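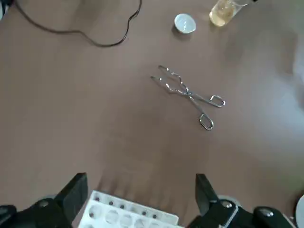
Crucible tongs on a tabletop.

Bring Back the Long Lab Period

By Eluned Gough
December 5, 2018

Last month the Kongate school district voted to cut the weekly chemistry lab at its high school from a double period to a single one. The reason given was scheduling. A second elective now fits where the other half of the lab used to be, and students will get 33 minutes of working time once attendance and cleanup are taken out.

I taught chemistry in Holub for a good part of my life and I think this is a mistake. I'd think so even if the elective were a good one, and from what I hear it is.

Most of what happens in a school lab is slow. You heat a sample, let it cool, weigh it, heat it again and weigh it again until the number stops moving. In a double period a student can do that and still have time to spill something and start over. In a single period the teacher does the slow part before the bell, or puts the numbers on the board and has everyone copy them down. The students still turn in a report. They have done the arithmetic and skipped the chemistry.

Supporters of the change say the videos are very good now. Some of them are. I used them myself for things I could not safely do in front of a class. But a person who has watched a titration has no idea how easy it is to run past the end point, and a person who has done it once badly never forgets. I had students who could recite the procedure and then stood there with the buret valve open, watching the flask turn dark pink.

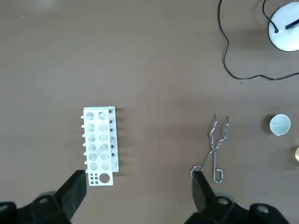 What it costs

The board also brought up money, so I looked at the budget, which is posted on the district website. Supplies for the whole chemistry program came to less than $1,000 in the fall term. There are 64 students taking the course. The glassware is already paid for, and so is the room.

Staffing is the real expense, and I don't want to wave it away. A double period ties up a teacher who could be covering another section. Clumum had the same problem and went to a long lab every 2 weeks in place of a short one every week. It takes some juggling with the bell schedule, and the gym teachers complained at first — but the students get a full experiment with a beginning and an end.

I would take that trade. I raised it during public comment in November and was told it would be looked at in the spring, after next year's schedule is already printed. The board can still take it up at the January meeting, and parents who care about this should write to their members before then.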